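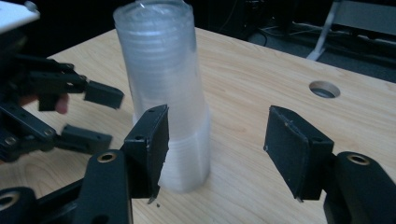
Help Desk > Home & Workshop > Gadgets and Automation

Print this page | E-mail this page

Can a machine do the cups yet?

Morfudd Bowen
Mon 19 August

Hi all, I help run the tea counter at the Meltby hall and we go through 200 clear plastic cups on a busy Saturday. My whole job before opening seems to be peeling them off the stack and setting them out, and they stick together something awful (you go for one and get three!). My nephew reckons there are robot arms now that'll do this sort of chore at home, fold the towels, load the dishwasher, the lot. Is he having me on? I'm not after anything flash, I'd just like my half hour back. Has anybody seen one do cups?

Osian Rosser

Not having you on, but he's a fair way ahead of himself. I work on a packing line at Howells and we've had a machine that drops cups for years. It isn't clever at all. The cups hang in a tube, a ring of little screws turns, and the bottom one falls off. Does 50 a minute all day long and jams when somebody loads a dented sleeve.

An arm with two fingers is a different kettle of fish. Clear plastic is hard for a camera to make out, the rims sit so close together that you can't get a fingertip between them, and if you squeeze hard enough to hold the stack you've squashed the cup you wanted. People do it by feel, with a bit of a twist. I've seen arms manage it in videos, mostly sped up, so have a look for the little "x12" in the corner before you get excited.

For a tea counter, buy a pull-type cup dispenser. Ours in the lunch room takes 2 sleeves and screws to the wall.

Ngân Trương

agree with Osian, get the dispenser. no robots needed

Amarachi Garba

I'd add that towels are further along than cups, from what I saw at the trade day in Sarkstead last November. The arm there folded a tea towel quite neatly, then spent ages on the second one and the bloke had to step in and straighten it. My favourite colour of towel too, poor thing!

Morfudd, try rolling the sleeve between your palms before you open it. Loosens them up a treat.

Print this page | E-mail this page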